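## Seam allowances on the Skakdale bag pattern

I have now made the Skakdale bag 5 times, and the printed pattern still gives me trouble in the same place. The instructions call for a 9 mm seam allowance on the side seams and then switch to 15 mm at the base without saying so on the pattern piece itself. The change is mentioned once, in a footnote under the cutting layout.

If you sew the whole thing at 9 mm, the base comes out wider than the boxed corners expect, and the corner seam puckers. Unpicking it in heavy cotton leaves visible holes. I now draw the base line on in chalk before cutting and ignore the notches, which are placed for the narrower allowance.

Fabric weight matters more than the pattern admits. The first two bags were in a light calico and slumped as soon as anything went in them. The last three used a cotton canvas from Kocabaş, sold there as article 1027. It frays less than the calico and presses flat, but four layers at the handle join is close to the limit for a domestic machine. A size 100 needle copes. A size 90 skipped stitches on every pass.

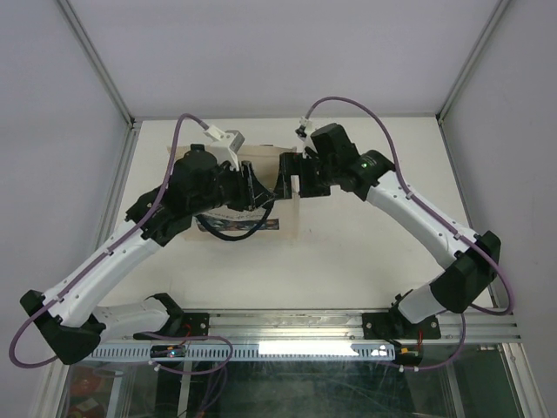 Handles are cut at 126 mm wide and folded in four, giving a finished width of just over 31 mm. The pattern has you topstitch both long edges in the same direction. I sew them in opposite directions and get a slight twist, so on this point the pattern is right and I should follow it.

For thread I use Anora polyester on the seams and the topstitching alike. Rasa Pärn suggested a heavier thread in the needle with the ordinary one in the bobbin, which needed the top tension dropped by a full number on my machine. The result is neater on the right side and looser on the wrong side.

Shrinkage is the remaining problem. The canvas lost up to 5 per cent in length on a 60-degree wash, and very little in width. Wash it before cutting, then press it while damp.

The next one will have a lining, using the Ronorance method where the turning gap is left in the side seam. I have cut the outer pieces but not the pocket.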